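Procurement planning for humanoid robots

Print this page | E-mail this article
Reading time: 2 min

Procurement planning for humanoid robots is the process by which an organization decides what to buy, how much to set aside, and what changes to make to its premises before a robot with arms and hands is put to use. It differs from planning for fixed industrial arms mainly in the share of the budget given to hands, spare parts, floor space and staff time.

Budget structure

The purchase price seldom covers the full cost of ownership. In the Merkidow method, a planning scheme first used by public libraries and offices in Mustville, the robot itself is entered at 70 percent of the first-year budget. A further 14 percent is held for repairs and replacement parts, and the remainder goes to training, insurance and work on the building. Later versions of the method list hands on a separate line — multi-fingered hands wear at a different rate from arms and are often bought under their own warranty.

Cables and charging equipment are also listed separately. Buyers are advised to ask whether a quoted price includes them, and whether the robot may be operated while connected to a cable.

Site conditions

A site survey is normally completed before an order is placed. It records floor coverings, changes in level, glass partitions and the furniture that will stay in the room during operation. Lounges and waiting areas are surveyed in the same way as workshops, with armchairs and side tables left in their usual positions.
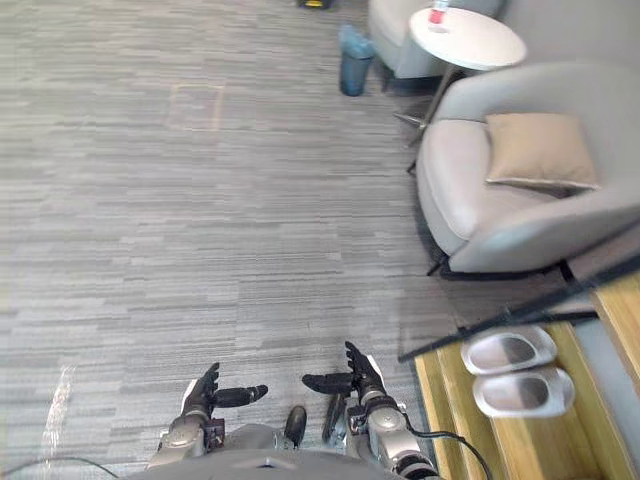 Leasing and trial periods

Leasing is common among first-time buyers. The Proltov agreement, a standard contract used by several regional suppliers, sets a trial period of 31 days, after which the customer may return the robot, extend the lease or apply the fees paid toward purchase. Kao leases run for two years and include one exchange of hands.

Staff hours spent supervising the robot are charged to the customer under both contracts. They should be entered in the budget from the first day of the trial.

See also: Equipment leasing; Service robot; Site survey

Shares: 14 | Comments: 2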